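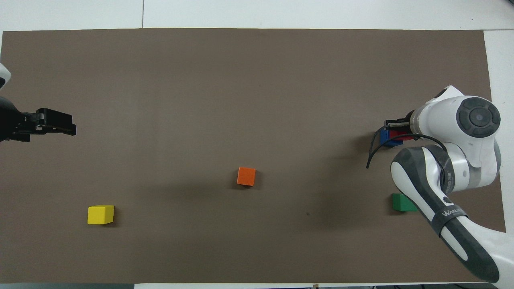

Sitzung 5: Farben sehen, Farben mischen

Liebe Teilnehmerinnen und Teilnehmer,

bevor wir nächstes Mal endlich zu den Pinseln greifen, möchte ich noch einmal aufschreiben, was beim letzten Treffen etwas schnell ging (ich komme beim Thema Gelb immer ins Erzählen, das wissen Sie inzwischen).

Der Simultankontrast
Eine Farbe sehen wir nie für sich allein. Ein leuchtendes Gelb auf einem stumpfen, bräunlichen Grau wirkt kräftiger als dasselbe Gelb auf Weiß, und ein neutrales Grau neben einem satten Rot bekommt für unser Auge einen leichten Stich ins Grünliche. Wer das einmal bemerkt hat, sieht es überall, beim Gemüsehändler genauso wie im Kleiderschrank! Für uns heißt das: Mischen Sie einen Ton bitte nie nur auf der Palette fertig, sondern setzen Sie immer eine kleine Probe neben die Nachbarfarbe im Bild.

Helligkeit und Sättigung
Diese beiden werden gern verwechselt, auch von Leuten, die schon lange malen. Helligkeit meint, wie nah ein Ton an Weiß oder Schwarz liegt, Sättigung dagegen, wie rein er ist. Ein Würfel im Seitenlicht zeigt das sehr schön - die Oberseite und die Seitenflächen haben dieselbe Körperfarbe und doch verschiedene Helligkeiten. Kneifen Sie beim Hinschauen ruhig die Augen zusammen, dann treten die Unterschiede deutlicher hervor.

Aufgabe bis zum nächsten Mal
Malen Sie 3 gleich große Felder in derselben Farbe und umgeben Sie jedes mit einem anderen Grund. Wer mag, legt zusätzlich eine Grauleiter in 7 Stufen an. Schön muss das nicht werden, mitbringen sollten Sie es aber trotzdem.

Herr Popescu hat freundlicherweise angeboten, seine alten Farbtafeln auszuleihen - sie liegen ab der nächsten Sitzung vorne am Fenster.

Herzlich
Ihr Severin Mösli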